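Mudinov 项目进展报告:家用物品夹持作业的操作规程
提交至:Schwaiger 基金项目管理处
提交单位:Mudinov 项目组,Gudimstead 试验室

概况

本报告覆盖上次拨款到账以后的工作。项目任务书要求我们编写一份面向小型试验室和服务机器人集成单位的操作规程,内容限于机械臂在桌面上夹取、移动和放下日常物品。规程暂定名为 Norero 规程,以下简称规程。

目前规程草案共22条,其中14条已经定稿,措辞不再改动,除非后续试用中出现安全问题。其余各条仍在修改,有的只差文字,有的还缺少足够的试用记录。任务书里列出的章节都已经有了对应条文,没有空白章节。

本期比原计划慢。原计划在3月前完成全部条文的第一轮试用,实际上关于柔软织物的一章推迟了,原因在后面的章节里说明。推迟没有造成额外支出,但会影响下一期的安排,请管理处在审阅时留意最后一部分。

编写方式

我们没有先写完再试,做法是每写一条就拿到工位上用。操作人员照着条文做,做不下去就在打印稿上划出来,当天下班前交回编写组。编写组改完以后,换另一名没有看过旧稿的操作人员再做。换人这一步在任务书里没有写,是试用开始后加上的。原先由同一个人反复试用,条文改到后面越来越短,换了新人却看不懂,因为省掉的内容都在老操作人员的脑子里。

条文的写法也统一了。每条先写适用的情况,再写要做什么,最后写做完以后怎样确认。确认的办法必须是操作人员站在工位旁就能完成的,不能写成“确保安全”或者“注意观察”这一类没有办法检查的话。早期草案里这类句子很多,这一期全部删去或改写。例如“夹持时应避免损伤物品”改成了“首次接触新物品时,夹持力设为该类物品的起始值,夹住后停顿,检查物品表面有无压痕,再决定是否提高”。

起始值没有写进正文。不同的夹爪、不同的指面材料差别太大,正文里给一个数字容易被照抄。现在的做法是正文要求各单位自己建一张起始值表,附录里给出表格的格式和填写方法,并说明这张表由谁批准、什么时候必须重填。更换指面、更换夹爪、大修之后都要重填。

“必须”“应当”“可以”三个词的用法也做了规定。“必须”只用在涉及人员受伤、设备损坏和记录无法追溯的地方。这样规定以后,正文里的“必须”少了很多,操作人员反映更容易记住。

工位准备

工位准备一章已经定稿。主要内容是:桌面清空后再摆放本次作业用的物品;与作业无关的工具、线缆和包装不得留在机械臂可达范围内;物品摆放位置要有标记或记录,以便下一次按原样恢复。

试用时争论较多的是桌面颜色和照明。腕部相机在浅色桌面上容易过曝,物品边缘在画面里发白,分不清楚;换成深色桌面以后,深色夹爪和桌面又混在一起。最后没有规定颜色,改为要求开工前用腕部相机看一遍空桌面和放好物品的桌面,两次都能分清物品轮廓才可以开始。如果分不清,先调灯,再调曝光,最后才考虑换桌面。这个顺序是操作人员提出来的,调灯最快,而且改动容易恢复。

关于桌布、垫子和地毯类材料,草案里曾经有一句“不得使用”,后来删掉了。家用环境里本来就有这些东西,规程不能回避。现在的要求是把铺面材料也当作作业环境的一部分记录下来,并在正式作业前检查夹爪下探到最低点时会不会勾住或推动铺面。

物品选择与替代品

物品选择一章占了本期较多的时间。任务书要求涵盖食物类物品,但真实食物在反复夹取中会变软、出水、变形,同一批次上午和下午的状态就不一样,记录之间没有办法比较。因此规程允许在训练和调试阶段使用仿真食品,同时规定哪些结论不能从仿真食品推到真实食品。

具体来说,用仿真物品做的试验可以用来检查接近路线、指面包覆的方式、物品之间的遮挡以及容器边缘是否妨碍夹取。它不能用来确定夹持力的上限,也不能用来证明夹爪适合接触食物。这两条写成了“必须”。记录表上也加了一栏,填写物品是真实的还是仿真的,这一栏空着,记录就视为无效。

成串的物品单独写了一条。一串东西的重量不集中在手指碰到的地方,夹住其中一颗并不等于夹住了整串。操作人员往往看见手指合拢就认为已经夹好,抬起后才发现只带起来一部分。条文要求抬起分两段进行,先抬离支撑面一个很小的高度,停住,看整串是否一起离开,再继续。装在碗里的物品还要多看一步,就是抬起时物品的下端会不会挂到碗沿。
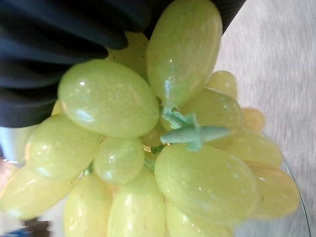
这一条的措辞改过多次。最早写的是“确认夹持牢固后抬起”,问题在于“牢固”由谁判断没有写清楚。有的操作人员看电流读数,有的看相机画面,有的用手去拨一下物品。用手去拨是我们明确禁止的,夹爪处于夹持状态时,人手不得伸入工作区域,这一点在人员安全一章里也重复写了一遍。改过的条文只承认两种确认方法,一种是停顿时从画面上看,一种是停顿时由站在安全线外的第二人从侧面看。两种方法都要在记录上注明用的是哪一种。

腕部相机离物品很近的时候,画面里往往只剩物品本身,夹爪只能看到一小部分,碗沿和桌面都在焦外。只靠腕部画面来判断整串物品有没有脱离容器是不够的。现在的草案要求,凡是从容器里取物,必须另有一路从外部看得到容器全貌的视角,可以是固定相机,也可以是站在旁边的人。小单位反映多装一台相机有困难,所以保留了由人来看的选项。

容器本身也补充了规定。透明容器的边沿在画面上往往只是一条很浅的线,深度测量也不可靠。规程要求使用透明容器时,容器位置由人工录入,不依赖自动识别的结果;或者在容器下面放一张有颜色的衬纸。后一种办法便宜,试用中大家都愿意用。玻璃容器另外要求桌边有防滚落的挡条,并规定破损以后的清理由人在机械臂断电后进行。

还有一个细节,试用前没有想到。表面光滑的物品在强光下有很多高光点,自动识别有时把高光点当成物品的边界,把一颗算成两颗,或者漏掉夹在后面的。规程不处理识别算法,但在准备工作里加了一句:光滑物品应当使用散射光,不要让单一灯具直射。

指面材料

指面材料一章目前有条文,但还没有定稿。试验室里使用的指面有软有硬,有的带褶皱,压到物品上会顺着物品的形状弯下去。软指面对物品比较温和,缺点是弯折以后会盖住物品,从相机里看不到被盖住的那一部分;褶皱里也容易藏灰尘和碎屑。

编写组对清洁要求有分歧。一种意见是每换一类物品都要清洁指面,另一种意见是只在接触食物或者可能掉毛的织物前后清洁。前者更稳妥,但会让试用单位花很多时间,最后很可能没有人照做。现在的写法是以后者为基本要求,同时规定每个工作日结束时统一清洁一次,并在记录上签字。这样写以后仍需要再看一段时间的记录,才能决定是否定稿。

磨损检查也写在这一章。要求是每次开工前把手指完全张开,在正常照明下逐个看指尖和褶皱根部,有裂口、发黏或者变硬的就换。检查不用工具,所需时间很短,试用中没有人提出反对。

柔软织物

织物一章就是前面说的推迟的部分。困难不在于夹不起来,困难在于很难写出一条能够检查的规则。硬物的位置和姿态可以事先说明,织物每放下一次,形状就变一次。最初的草案照搬了硬物的写法,规定从哪个位置、哪个方向夹取,操作人员拿到以后没有办法执行,因为条文里说的那个位置在桌上根本找不到。

后来换了思路,改为规定在接触前要做哪些判断。操作人员需要先认出织物上有没有隆起的部分,隆起的部分下面是不是空的,夹取时会不会把下面一层一起带起来。如果这些判断有一项做不出来,就应当先由人把织物重新摆放,再让机械臂继续,并把这次重摆记入记录。允许人工重摆这一点,编写组内部讨论了很久,担心被当成漏洞使用。最后保留,前提是必须记录次数和原因。

另一个难点是下压。为了夹住贴在桌面上的织物,手指往往要压到桌面,压得过深会损伤桌面和指尖,压得不够又夹不起来。草案规定,在没有力反馈的设备上,不得以压到桌面作为到位的依据,只能在织物的隆起处夹取;有力反馈的设备可以接触桌面,但要先在空桌面上做一次接触试验,记下停止时的读数。

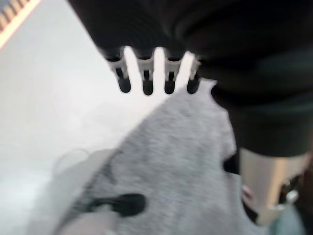
接近织物时的停顿高度是本期改动最大的一条。原来的草案写的是在物品上方停顿,停顿多高由各单位决定,结果大家停的位置相差很多,有的停得太高,看不出手指和织物之间的关系,停了等于没有停。现在改为在指尖即将接触织物而尚未下压时停住,从画面里检查指尖与织物的相对位置。Gudimstead 工位上的夹爪下端并排有四个短指,指尖是黑色的圆头,停在灰色织物隆起处的正上方时,指尖末端大致处在同一高度,指与指之间能看到白色的背景,哪一根离织物最近也能分辨出来。达到这样的程度,停顿检查才算有效。如果指与指之间的空隙看不见,或者指尖已经陷进布里,就要退回去重新接近。

条文里没有写具体的距离,原因和夹持力一样,不同的夹爪指长不同,写死一个数会误导人。我们打算在附录里放一张判断表,列出可以继续、需要调整和必须退回的情况,每种情况配文字说明。判断表的初稿已经有了,还没有在外部单位试过。

织物与桌面的颜色关系也影响检查。浅灰织物放在白色桌面上,受光的一侧与桌面亮度接近,叠在下面的浅色部分更不容易看出边界。规程建议在这种情况下调低曝光或者改变灯光方向,让褶皱有阴影可看。织物上如果有深色的印花、标签或者破口,画面里有时很难分清是哪一种,操作人员应当在作业前由人用手摸过、看过,把结果写进物品说明,不要让机械臂从分不清的位置夹取。这一句目前用的是“应当”,是否升为“必须”要看下期试用的结果。

线头和带子另有一条。露在外面的长线头要先剪掉或者塞好,带有抽绳的衣物要把抽绳固定。没有这样处理的,夹爪退回时容易把线带走,拉动整件衣物,严重的会绕进关节。这一条已经定稿,用的是“必须”。

织物周围的东西也要留意。夹爪之外,机械臂的其他部分也会进入桌面上方的空间,操作人员的注意力集中在指尖上时,容易忽略臂身的位置。现在的条文要求在路径检查时低速走完全程,由第二人专门看臂身和线缆,不看指尖。

人员安全

人员安全一章在内容上没有大的变化,条文已经全部定稿。规程不替代设备厂家的安全说明,也不替代各单位所在地的法规,两者冲突时按要求更严的执行。我们在正文开头写明了这一点,避免有人把规程当成唯一的依据。

工位旁至少要有2人的规定,适用于首次使用新物品、首次使用新指面和更换程序之后。日常重复作业可以由一人进行,但急停按钮必须在这个人伸手可及的地方,而且每次开工前要实际按一次,确认有效。试用单位里有人嫌每天按急停太麻烦,复位要等待。编写组没有让步,条文保持不变。

对人手进入工作区域的规定写得最细。需要伸手摆放物品时,机械臂必须处于停止并且被抑制运动的状态,仅仅松开手柄或者暂停程序不算。状态灯的含义要贴在工位上,用当地操作人员读得懂的语言写。Gudimstead 的工位已经全部贴好。

遥控操作时还有一种情况,操作人员和工位不在一个房间。规程规定此时工位旁必须另有一人看守,看守的人有权随时停机,停机后不需要向操作人员解释就可以生效,恢复运行则要双方口头确认。

记录与数据

记录表从原来的多页缩减为一页,正反两面。正面在作业前填写,反面在作业中和作业后填写。缩减时删去了能够由系统自动保存的内容,例如程序版本和运行时间,只保留人才能填的内容。

保留下来的栏目有:物品名称、真实或仿真、物品状态、指面类型、清洁情况、停顿检查采用的方法、人工介入的次数与原因、异常情况。异常情况不要求操作人员分析原因,只要求写看到了什么。早期要求写原因,结果大量记录填的是同一句“夹持力不足”,后来对照录像,其中不少与夹持力没有关系。改为只写看到的情况以后,记录变得有用了。

失败的尝试必须保留。这一条针对的是一种常见做法,操作人员在失败后立刻重来,只保存成功的一次。规程要求从程序启动到停止的每一次都留存,由系统自动编号,操作人员没有删除权限。需要排除某一次时,由复核人标注,原始数据仍然保留。

相机数据方面,腕部相机有时会拍到工位以外的区域。规程要求在开工前查看画面的边缘和背景,有人员面部、屏幕内容或者私人物品的要遮挡或者移开;保存之后才发现的,由数据负责人处理,并在记录上注明。运动模糊的画面不单独剔除,它们反映了实际作业的情况,但停顿检查所用的画面必须清楚,模糊的要重新停顿再看。

时间同步的问题在本期解决了。外部相机和腕部相机的时钟曾经对不上,复核时很难判断两路画面是不是同一时刻。现在规程要求每次开工时让两路相机同时看到同一个动作,作为对齐的依据。做法是把夹爪完全张开再完全合拢一次,外部相机和腕部相机都能拍到。

培训

培训材料按规程章节编写,已经完成定稿条文对应的部分。未定稿的条文暂不编入,以免改动后需要重新培训。

新操作人员的培训分为看、做、讲。看是在安全线外旁观一次完整作业;做是在有人陪同时完成一次;讲是不看文本,向陪同的人说清楚停顿检查要看什么、什么情况下必须停机。讲不清楚的重新来。试用中有经验的人反而在“讲”这一步更容易出问题,他们会做,但说不出判断的依据,交接班时别人就接不上。

培训不设笔试。编写组考虑过,笔试需要维护题目,小单位没有这个精力,而且与实际操作的关系不大。培训完成由陪同人和负责人共同签字。

试用单位反馈

除 Gudimstead 外,本期有3家单位按照草案试用。他们使用的设备和物品各不相同,也没有参加过编写,所以反馈对我们比较有参考价值。试用持续了将近3个月。

反馈最集中的是篇幅。试用单位认为正文可以接受,附录太长,查找不方便。我们准备把附录里的表格单独成册,可以挂在工位旁边,正文只引用表格编号。

其次是术语。“夹持”“抓取”“拾取”在早期草案里混用,试用单位以为是不同的动作。现在统一为“夹持”指手指合拢并保持,“抬起”指离开支撑面,“移动”指抬起后的水平运动,“放下”指重新接触支撑面直到手指张开。全文已经按此改过。

还有单位提出,规程没有说明停顿检查在自动连续作业中怎样执行。这个意见是对的。草案默认有人在看,连续作业时人不可能每次都看。我们的初步想法是,首次作业逐次检查,之后改为抽查,出现异常再恢复逐次检查。抽查的比例怎么定,目前没有依据,需要下一期的数据。

尚未解决的问题

目前有2个问题需要管理处知悉。

第一个是仿真物品与真实物品的关系。规程已经规定了哪些结论不能外推,但试用单位希望得到更明确的对应方法,例如用哪种仿真物品可以代替哪一类真实物品。我们没有能力在本项目内给出这样的对应表,也不建议在数据不足的情况下给出。如果基金希望有这一部分,需要另行立项,或者与有食品检测条件的单位合作。

第二个是织物一章的验收标准。硬物的放置结果可以用位置偏差来衡量,织物叠放或移动以后算不算完成,不同的人看法不一样。我们试过让两名复核人分别判断,再比较结果,意见不一致的情况比预期多。目前的折中办法是由作业前书面写明完成的条件,作业后只按写明的条件判断。这个办法能减少争论,但对写条件的人要求较高,条件写得松,什么结果都能通过。

经费与设备

本期支出在预算范围内,没有跨科目调整。主要支出为人工、指面耗材和外部相机。耗材用量高于编制预算时的估计,因为织物试用中指尖磨损较快,超出部分由原列的差旅余额抵补,差旅减少是由于试用单位的交流改为线上进行。明细另附表。

机械臂没有发生需要返厂的故障。一次线缆松动由试验室自行处理,处理后按照规程做了大修后的重新检查,借此也试用了相应的条文,发现检查表里漏了线缆固定一项,已经补上。

下期计划

下期首先完成织物一章的剩余试用,包括停顿检查的判断表在外部单位的使用。这一章完成以后,指面材料一章才能一并定稿,两章之间有相互引用。

连续作业的抽查办法将形成一个草稿,先在 Gudimstead 试行,不急于写进正文。附录单独成册的工作与此同时进行。培训材料在全部条文定稿后补齐。

申请管理处同意将全部条文定稿的时间顺延一期,总经费不变。如果同意,请在回函中注明,我们据此修改与试用单位的约定。有关仿真物品对应表的问题,也请一并给出意见,以便决定规程正文中是否保留相应的引用位置。

附件:规程草案现行文本;记录表格式;试用单位意见汇总;支出明细。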